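Trainers on the table as Brunton teaches its robots to dress a shop display

February 27, 2021

Staff at the Brunton display works are swapping the packing bench for something rather more unusual, and by all accounts they are loving it. The firm, which sets up shoe displays for shops across the region, has begun training robots to do the most repetitive part of the job - and it is the people who used to do that part who are showing them how.

The project is called Vurura, and it started last August with two members of the display team and a borrowed corner of the building. It has since grown into a proper department with its own row of numbered tables. People there spend their shifts placing shoes on stands, taking them off and placing them again, using hand-held grippers that record each movement so a robot arm can learn from it later.

Ashton Sutcliffe spent years unpacking and setting out stock before he moved across. He says the old job was hard on the wrists and the knees, particularly in the run-up to a big shop opening, when the team could handle 1500 pairs before the vans were loaded.

"You'd go home and see shoes when you shut your eyes," he said. "I still see them now, to be fair, but I'm thinking about how I pick one up, which I never did in my life before. Do I go for the heel? Do I go for the side? It's brilliant, you get properly into it."

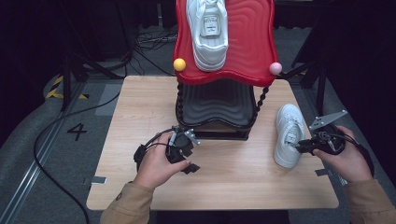 Vurura Project, Display and Handling Team

The work is fiddlier than it sounds. A white trainer has to be gripped firmly enough not to slip, then set down on a wavy red platform that has hardly a flat spot on it, without disturbing anything else on the stand. Small coloured balls sit on the platform too, a yellow one and a pink one in one of the layouts, and the shoe needs to go down between them. Anyone who has tried to dress a shop window in a hurry will know the feeling!

New starters are given a full shift just to get used to the grippers before any of their work is kept. Ashton reckons it took him roughly 50 goes before he stopped reaching out with his fingers.

The change has brought in new hours as well. Lifting and carrying has been cut right back for those on the project, the late shift has gone, and people swap tables through the day so they are not stuck on one layout. Two of the team have also started learning how to check the recordings, a job that did not exist at the works a year ago.

There were worries at first. Some staff asked at the early meetings whether they were training their own replacements, and managers have promised that no one on the display team will lose their place while the project runs. Ashton said he had asked the same question himself, and would keep asking it.

The first robot arms are due to be tried out at the firm's Mirneck site, where they will work on the simpler stands - people will carry on doing the window displays.

Staff from other departments who would like a go with the grippers can put their names down at the Vurura desk.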